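Two Hands, One Sponge: Building a Pair of Hand-Held Grippers in a Shared Workshop
Mervin Li
Final report, Making Things Move module
Submitted 11/23/18

Summary
I set out to build a matched pair of hand-held grippers that a person can pick up and use on ordinary objects, as a first step towards an arm that might one day do the washing up. The arm is still a drawing. The grippers exist, they open and close, and they have handled a yellow sponge more often than I have this term. The build used the shared workshop at Losstead, and the project stayed inside its budget of £50 by a margin I would describe as bus fare.

Why hand-held
My proposal in October promised a gripper on a moving arm. My supervisor wrote "which term?" in the margin. The sensible part of the proposal was the gripper itself, so I kept that and let my own arms do the rest. They came already assembled.

Holding the thing yourself teaches you a lot very quickly. If the jaws come in at a silly angle you feel it in the wrist. I wanted to learn which approaches were comfortable and which were hopeless before anybody bought motors.

Design
Each gripper is built around a linkage with inner and outer arms either side of a central pair of jaws. When the linkage moves, the fingers should stay parallel instead of pinching at the tips like tweezers. The first version, which I called Brosteck because everything needs a name on the parts box, did not manage this. The pivot holes were drilled straight into the plastic and went oval within an afternoon. Brosteck now holds down paper.

The second version, Hartley, has metal eyelets at the pivots. They take the wear, and they are also the only part of the project my mother has called pretty. I printed the arms at 30 per cent infill after one set at a lower figure snapped while I was explaining to somebody how strong they were.

The fingertips are separate pieces, fixed with screws, so they can be changed without taking the linkage apart. I made that decision late and by accident, having printed the tips in the wrong place on the model. I would make it again on purpose.

Setting up the test table
The table has a pale wood-grain top, and I put dark tape at its edges early on. The objects were a black wire basket and the sponge. The basket is a nuisance on purpose: a jaw tip that wanders will find the mesh. The sponge is forgiving, it squashes, and it is hard to lose.

The task was to take hold of the sponge, lift it, put it in the basket, then get it out again. I did it with either hand, and then with both at once, where one gripper steadied the basket and the other did the work.
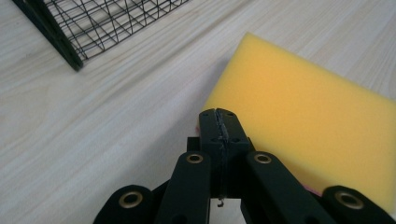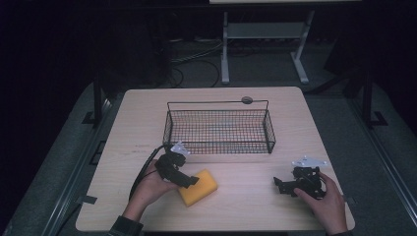

Results
I made 19 attempts that I am willing to call attempts. In nine of them the sponge went in and came out without my touching it with a finger. The others failed in a small number of ways, most of them mine.

The commonest fault was arriving with the jaws shut. You push the sponge along the table for a bit, feel foolish, back off, open up and start again. A bare hand opens on its own as it gets near something. A gripper waits to be told.

The next was the corner grab. A sponge held by one corner swings, and a swinging sponge catches on the rim of the basket. Approaching the long side squarely fixed this almost every time, although it meant turning my wrist further than it wanted to go.

Two-handed attempts took longer, and my left hand was plainly the worse of the two. I had assumed it would catch up with practice. It has not been in any hurry.

What I would change
The grippers are heavy at the front. After a long session the thumb complains first, then the whole forearm joins in. Moving the grip forward would help, at the cost of redrawing most of the body.

The jaw faces are smooth printed plastic, which suits a sponge and would be no use on a wet mug. A rubber pad is the obvious next step. I bought some and glued it to a spare tip, and then to the bench.

Next version
Sillov is half drawn. It keeps the Hartley pivots, loses a bit of weight from the body and has pads held on by the fingertip screws, with no glue anywhere. The arm goes back in the proposal for next year, in smaller type.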